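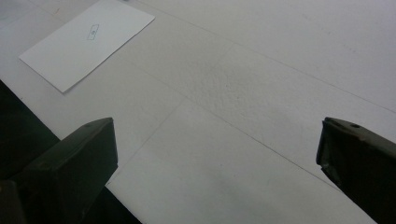

Hostosness 互助社区 › 理财与基金 › 资产配置

股债比例跑偏了，到底要不要再平衡？多久弄一次才不算手贱？

晒被子的会计
发表于7月22日

先交代家底，免得大家猜。我和配偶的长期闲钱一共120万，分在2个账户里，一个在 Pokier，一个在银行的代销平台。当初定的比例是股票六成、债券四成，股票部分全是 Lambrakis 全球股票指数基金，债券部分全是 Pledlow 中短债基金。定这个比例的时候我们俩很严肃，写在一张纸上，还各自签了字，场面很像离婚。

然后就没管了。前几天换手机重新登录，一看，股票已经占到七成，也就是八十四万对三十六万。我的第一反应是高兴，第二反应是翻出那张纸，第三反应是把那张纸放回去。

按纸上写的，我应该卖掉十二万股票基金，换成债券基金。道理我懂，真到要点“赎回”的时候手就不听使唤。它涨得好好的，我把它卖了去买一个每天动一动小数点后面第四位的东西，心里实在过不去。配偶的意见是“你看着办”，这句话在我们家的意思是以后亏了算我的。

网上搜了一圈，越搜越糊涂。有人说每年固定一天弄一次，有人说偏了五个百分点就弄，有人说每个季度，还有人说永远别动，让赢家奔跑。最后这位的头像是一辆跑车，我不太敢信。

具体想问这几件事：
一是偏了十个百分点算不算多，是不是非弄不可。
二是按时间还是按比例，普通上班族用哪个省心。
三是我们每个月还能往里放五千块，能不能只买债券，慢慢把比例拉回来，一分钱都不卖。
四是两个账户要不要各自都弄成六四。银行那边全是债券，Pokier 这边几乎全是股票，看着很不对称，我有点难受。

补充：我去年10月手痒卖过一小笔股票基金，持有时间不够长，被扣了54元赎回费，至今耿耿于怀。这笔钱不多，但我记得很清楚。

另外这笔钱没有急用，应急的钱另外放着，房贷也还完了。请不要劝我买房、买金条或者加群。

阴天收衣服
发表回复

我也遇到过，最后没弄，现在挺好的。

股票长期是涨的，你卖它干嘛呢。债券那点收益还不够跟通胀打招呼。我认识的人里头凡是再平衡的，后来都后悔卖早了。你就当没登录过，把软件删了，过十年再看。

五千块也别买债券了，全买股票，反正你都七成了，也不差这点。

第三格抽屉
发表回复　　提问者采纳

楼上的朋友大概还没有在账户缩水三分之一的时候跟家里人一起吃过晚饭。先不争论，一条一条说。

先说再平衡是干什么用的，因为很多纠结都出在这里。大家常常把它当成一种提高收益的技巧，说什么高抛低吸。有时候确实有这个效果，比如股票和债券来回拉锯的那些年份。碰上股票一路单边上涨，再平衡会拖你的后腿，而且拖得明明白白，每次卖完它还接着涨，专门给你看。它的主业是管风险：你们当年在纸上签字，认的是六四组合的颠簸，现在坐的是七三的车。车是自己换的，没有通知你们。

颠簸差多少，可以拿你自己的数字算。假设股票跌一半，债券不动（这个假设很粗糙，债券也会跌，先放着）。按六四，你们的股票是七十二万，跌掉三十六万，剩八十四万。按现在的七三，股票八十四万，跌掉四十二万，剩七十八万。两种结局都不好看，差别是六万块。请你和配偶分别想一想，这六万块会不会让你们当中的某一位在最低点点下“全部赎回”。如果两个人都说不会，那么七三也是可以过日子的比例，把那张纸改了重新签字就行。如果有一个人沉默了几秒，就按六四来。

这里有个小陷阱要提醒：改目标比例这件事，最好别在刚涨完的时候做。人刚赚了钱，胆子会长得特别快，跌的时候又缩回去。你要是在股票大涨之后改成七三，大跌之后再改成五五，那这张纸的作用就是把追涨杀跌写成了书面形式。真想改，先放三个月，到时候还想改再改。

你的第一个问题，十个百分点算不算多。我觉得算。常见的容忍范围是五个百分点，到了就动手，你已经用掉了双份。话说回来，它也不是火警，今天弄和下个月弄没有本质区别，你不需要请假。

第二个问题，按时间还是按比例。研究这个的文章很多，结论读下来都差不多：各种办法的长期结果差距不大，前提是你真的执行了。对上班族来说，我自己用的是混合办法，一年看一次，看的时候如果偏离超过五个百分点就调，没超过就关掉页面去干别的。这样既不用天天盯，也不会为了零点几个百分点来回折腾手续费。日子挑一个你一定记得、又跟行情没关系的，车险续保那天就很合适，反正那天心情本来就不会太好。

不太建议每个季度弄。次数多了，你会开始琢磨“要不等下周再说”，从管风险一步一步走到猜行情，中间没有任何路标。

第三个问题，只用新钱往回拉。这个思路很好，很多人刚开始攒钱的时候靠它就够了，一股都不用卖，税和费都省。可惜你们的盘子大了，新钱显得很小。算一下：股票八十四万要占到六成，总资产得是一百四十万，也就是要再放二十万进债券。每个月五千，需要四十个月。这还得假定行情在这三年多里纹丝不动，等你们慢慢走过去，它要是配合的话我也很想知道是怎么谈下来的。

所以我会这么组合着来：先卖一部分，把偏离压到五个百分点以内，剩下的交给每个月的五千。具体来说，从股票挪六万到债券，变成七十八万对四十二万，股票占六成五，然后新钱全买债券，到明年看的时候再决定。按规矩一步到位挪十二万也完全可以，而且更干脆。分两步的好处只有一个，就是手抖的人比较容易点下去。从你的描述来看，这个好处对你不算小。

卖之前看一下赎回费。你那54元多半是持有期没满收的，很多基金按持有时间分档，拿得越久费率越低，有的份额到了年限就不收。注意两件事：一是多数平台按先进先出算，先卖的是你最早买的那些份额，老份额通常已经过了收费的档；二是同一只基金的A类和C类收费方式不一样，你去 Pokier 的持仓页面点开交易规则看一眼，别凭记忆。我不知道你买的是哪一类，这里没法替你算。还有，赎回的钱到账之前买不了债券，指数基金里投海外的那种到账特别慢，中间空几天是正常的，不用打客服电话。打了也是让你耐心等待。

第四个问题，两个账户要不要各自六四。不用。钱是一家的，比例就看一家的，银行那边全债、Pokier 那边几乎全股，加起来对就行。你那个难受我理解，但它属于审美问题。分开放反而有方便的地方，你们如果在 Pokier 里也能买到 Pledlow 那只，赎回和申购在同一个平台完成，钱不用出来绕一圈。要是买不到，换一只类型和久期接近、费率不高的中短债就可以，不必为了名字一样跨行转账。

有一点要留神：两个账户加总，别用两个软件首页显示的“收益率”去推，那个数各家算法不同。老老实实抄市值，加起来，除一下。表格四行就够：哪只基金、在哪个账户、今天市值、占总数多少。你是会计（看名字猜的），这一段就当我没说。

最后是你没问但可能会碰上的情况。再平衡有两个方向，你现在遇到的是比较舒服的那个，卖涨得多的。哪天股票大跌，纸上会要求你卖掉稳稳当当的债券，去买一个新闻里天天在哭的东西。那时候手抖的程度会是现在的好几倍，配偶也未必还说“你看着办”。趁现在心情好，把跌的时候怎么弄也写到纸上，两个人再签一次。场面像什么就别管了。

晒被子的会计
回复第三格抽屉

谢谢，看完去问了配偶那个“会不会点全部赎回”的问题，对方沉默的时间远远超过几秒，所以六四不改了。

赎回费也查了，最早的份额已经不收。先挪了六万，提交的时候闭了一只眼。提交完发现刚过三点，按下一个交易日的净值算，也行吧。

追问一句：债券基金最近也跌了一点，我这会儿买进去会不会刚好买在半山腰？

第三格抽屉
回复晒被子的会计

中短债的半山腰没多高，摔一下一般就是膝盖擦破皮。它的久期短，利率往上走的时候净值会掉一截，之后手里的债券陆续到期，换成利率更高的，慢慢能补回来。你拿着它是为了在股票出事的时候有一块不怎么动的东西，不指望它发财。季报里看两样，一是久期有没有悄悄变长，二是有没有为了多那一点收益去买信用差的债。这两样没变就不用管它。

要是实在惦记，六万到账以后分两笔买，中间隔一个月。数学上没什么意义，睡眠上有。

阴天收衣服
回复第三格抽屉

你们就折腾吧。我还是全股票。

不过那个跌一半的算法我拿自己的账户试了一下，请问应急的钱一般放几个月的？

第三格抽屉
回复阴天收衣服

先按六个月的家庭开销准备，收入不稳定的往上加。放活期类的产品里，别放在股票基金里说“反正随时能卖”。随时能卖是真的，卖多少钱得看那天。

论坛里另外有个讲应急金的帖子，在“家庭收支”那一栏，问得比较细的话去那边发，这边的人一聊起来就会拐到定投上去。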